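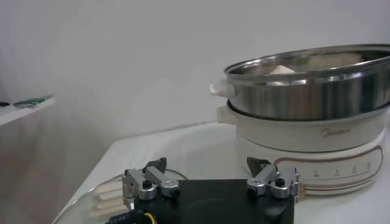
The Midea steamer at the Leltix open day, steel pot on a white base.

Leltix opened its Bautista building to visitors on a Monday in June. The firm writes cooking instructions and serving guidance for other companies, mostly for chilled and frozen food, and the kitchens where that work is done are normally closed to the public. I went along for the afternoon session.

The building is on the edge of the retail park, past the tyre place. The 51 bus stops outside and runs all day, although the stop is still shown under its old name on the timetable. Parking is limited. Visitors signed in at the ground floor desk, were given a badge and a paper map, and were asked to leave coats and large bags on a rail by the stairs. There is a lift. It is slow, and most people used the stairs.

The tour started in the cold stores, which took longer than planned because the group before us had not come out. They are what anyone would expect: racking, labels, a thick door. After that we were taken up to the second floor and shown the sample office, where packs are logged in, and then the oven room. Leltix keeps a number of ordinary domestic ovens there, some of them quite old, so that instructions can be tried on the kind of oven people have at home. An instruction that works on a new fan oven may be no use on a gas one with a worn door seal. Two of the ovens were out of service on the day.

Sibusiso Coetzee, who manages the small appliance work, took over at that point and led us down the corridor to room 2117. I had come mainly for this part of the visit. Steaming is poorly covered on most packets. There will be a full line for the microwave and then "or steam until hot" underneath.

Room 2117 is plain. The walls are pale and bare and the tables are white, and the appliance being worked on that day was an electric pot with a steel steamer section that fits into the top. The food was white steamed buns, the plain kind with no filling.

Mr Coetzee explained what they look at. The first thing is how food is laid out in the basket. Buns take up room as they warm through, and if they are set too close they join at the sides and tear when lifted. Packets tend to say "leave space" and leave it at that. Leltix prefers to give a distance, and to give it in finger widths, on the grounds that people do not get a ruler out in the kitchen. The second thing is water. Many home cooks either fill too high, so that the bottom of the food sits wet, or too low, so that the pot runs dry before the time is up. The third is the lid, and how long it stays off when someone checks on the food. He said that most of the complaints his clients receive about buns being hard in the middle come down to the lid.

A visitor asked whether paper was needed under the buns. The answer was that it depends on the basket and the dough, and that the firm usually recommends it where there is any doubt. Another asked about bamboo steamers. Leltix does have some, kept in another room, but most of the instructions it is paid to write are for metal.

There was also a short discussion about tofu, which some of the group wanted to hear more about than buns. Firm tofu is simple enough to steam. Soft tofu is awkward to get out again in one piece, and Mr Coetzee's advice was to steam it on a shallow dish that can be lifted out whole.

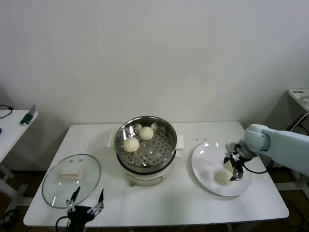 Venla Vuorinen
Visits correspondent, Stellance

Serving came next, and it was the part of the afternoon I found most useful. Two of the buns were in the steel basket and a third was on the plate to the right, with the glass lid lying flat on the other side of the pot. The layout is close to the one Leltix recommends in its printed guidance: lid down on one side, plate on the other, pot between them. Hands then do not have to cross over the steam, and there is a clear place for each item before anything is lifted.

It sounds too obvious to need writing down. I have watched enough people hold a hot lid in one hand while looking for somewhere to put it to think that it is worth a line on a packet.

Mr Coetzee was asked which bun should come out first. His answer was the one nearest the front, so that nothing is reached over, and then the rest working backwards. The plate should be flat, with enough room for the buns to sit apart. A bun placed against another while the skin is still tacky will stick, just as it would in the basket. He also suggested a dry plate and a short wait before eating, as the skin firms up a little once it is out.

I asked about the lid. A glass lid put down flat will leave a ring of water on the table, and at home I have always turned mine over. He said that either will do, but that a lid turned on its handle tends to rock, and that a folded cloth underneath deals with the water. The small handle on this one would certainly not make much of a foot.

There were a few dark crumbs on the tabletop beyond the plate. One of the group asked what they were, and Mr Coetzee did not know. He wiped them up at the end.

The perforated base of the basket also came up. The rows of small holes let the steam through, and they need to be kept clear. Dough left in them sets hard and is tedious to remove. The firm soaks its baskets overnight and goes over them with a soft brush in the morning — wire wool was tried and given up. A visitor who runs a school kitchen said she used a wooden skewer, and there was some interest in that.

After room 2117 we went down to the canteen on the ground floor, which is run by an outside company called Fivska. Tea and coffee were free. There were sandwiches, a tray of flapjack, and no buns, which several people remarked on. Leltix had put out copies of its guidance sheets on a side table. The one on steaming is two pages and clearly set out. The one on microwaves is much longer and I have not yet read it all.

Questions at the end were mostly about jobs. The firm takes on kitchen assistants twice a year and does not ask for a catering qualification, although a food hygiene certificate is needed before starting. Shifts are early. Anyone interested should write to the Bautista building and mark the envelope for the kitchens.

A few practical points for those thinking of going next time. Places have to be booked, and the afternoon session fills before the morning one. The floors on the upper level are hard and there is nowhere to sit until the canteen, so wear comfortable shoes. Photographs are allowed in room 2117 and the oven room but not in the sample office. The tour is listed as two hours and ours ran over, mainly because of the wait at the cold stores. I missed one bus and caught the next.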